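Why Can You See Through Some Things and Not Others?

Posted 06/08/2018 in Big Questions for Small Scientists

Hold your hand up in front of your face. Can you see through it? Nope. Now look at a window. You can see the whole street through that, and a window is way harder than your hand! I remember sitting in the back of the car when I was 8 and wondering how a thing could be hard enough to bonk your nose on (I bonked mine) and still let you see right through it.

So let's talk about light.

Light is always on the move. It comes from the sun, or a lamp, or a candle, and it zooms off in straight lines until it runs into something. When it runs into something, a few different things can happen. It can bounce off. It can get soaked up. Or it can keep right on going and come out the other side.

If most of the light keeps going straight through, we call that thing transparent. Window glass is transparent. So is clean water, and so is the air you're breathing right now. You look through air all day long and never think about it!

If some light gets through but it gets all jumbled up on the way, that thing is translucent. Wax paper is like that. So is a shower door with the bumpy glass. You can tell there's a person in there but you can't tell if they're making a funny face.

And if no light gets through, the thing is opaque (say it like this: oh-PAKE). Your lunch box is probably opaque. So is a brick, a dog, and a potato.

But WHY does the light get through glass and not through a potato?

Everything is made of tiny, tiny bits called atoms, and they're much too small to see. When light goes into a thing, it meets all those atoms. In a potato, the light gets bounced this way and that way by all the little cells and bits of starch, and a lot of it gets soaked up too. It never makes it out the other side in a straight line. In glass, the atoms don't soak up the kinds of light our eyes can see, and the inside is so smooth and even that there isn't much to bounce off. So the light goes on through.

Here's a funny one. Crush up a clear ice cube and it turns white! (Ask a grown-up to do the crushing.) It's still the same ice. But now there are lots of little edges in it, and light bounces off every edge in every direction. Snow is white for the same reason. I used to scoop it up every March, when the last of it was melting in our yard, and look for the see-through part.

What about colors? A thing can be see-through and have a color, too. Light from the sun is really a mix of all the colors. Blue glass lets most of the blue light through and soaks up a lot of the others, so what reaches your eye looks blue. Put in just a little bit of color and you get a tint, and you can still see what's behind it just fine. Make the glass or plastic thicker and the tint looks darker, because the light has to travel through more of it.

I think bottles are the best place to spot this. The sides are usually thin and the bottom is usually thick, so the color looks stronger down at the bottom. Go look at some in your kitchen! 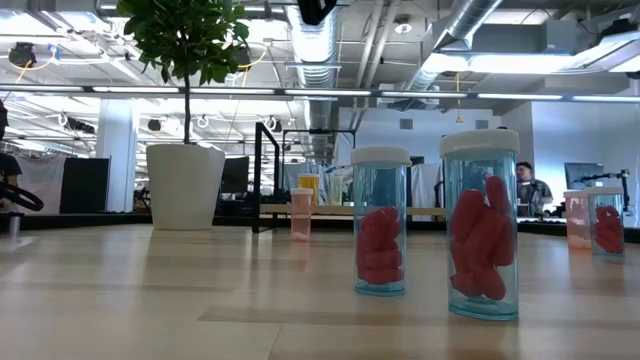
Clear plastic with a blue tint. Check out how much bluer it looks at the bottom!

You can still tell that the things inside those bottles are red. The plastic has so little color in it that plenty of red light gets through to you. The white caps are another story, and you can't see in through those.

TRY IT YOURSELF

You need a flashlight, a dark room, and a bunch of stuff from around the house. A drinking glass, a tissue, a sock, a piece of wax paper, and a spoon would be a good start. (Leave anything from the medicine cabinet where it is, please.)

Turn off the lights and shine your flashlight at the wall. Now hold each thing in front of it, one at a time. Does the wall stay bright? Does it get dim and fuzzy? Does it go dark? Make 3 piles – transparent, translucent, and opaque.

Then try 2 tissues together, and then a whole stack of them. At some point the light won't get through anymore. How many did it take? I gave up at 8 the first time because my arm got tired.

One more to think about at bedtime: a glass of water is clear, but the bottom of the deep sea is completely dark. Same water! What do you think happens to the light on the way down?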